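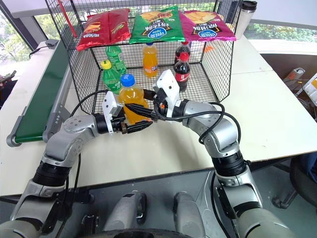 A reader wrote in last month to say that my Korkham ratings undervalue ruckmen, and asked whether hitouts should count for more. I reran the numbers with the weight doubled. Korkham's ruckman moved from 47th to 44th in the league. The ladder prediction did not change.

The larger problem is clearances. Korkham won the count in 12 matches and lost five of those on the scoreboard. Entries inside 50 were fine. Marks inside 50 were poor, and most of the long kicks went to the same pocket, where Praren and Mandagi both parked a spare defender.

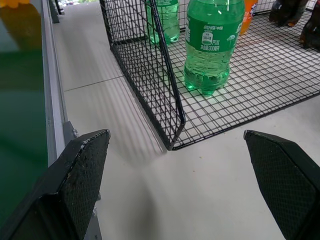

One commenter argues that the spare defender is a symptom, and that a second tall forward would drag him out of the hole. Possibly. Korkham tried it for 3 matches in July and the mark count rose a little, but the rebound from defensive 50 got worse, as the extra tall could not chase. Plerura scored most of its goals from turnovers that day.

I will leave the hitout weight where it was and add a term for kick location. Updated tables go up once the finals data is in.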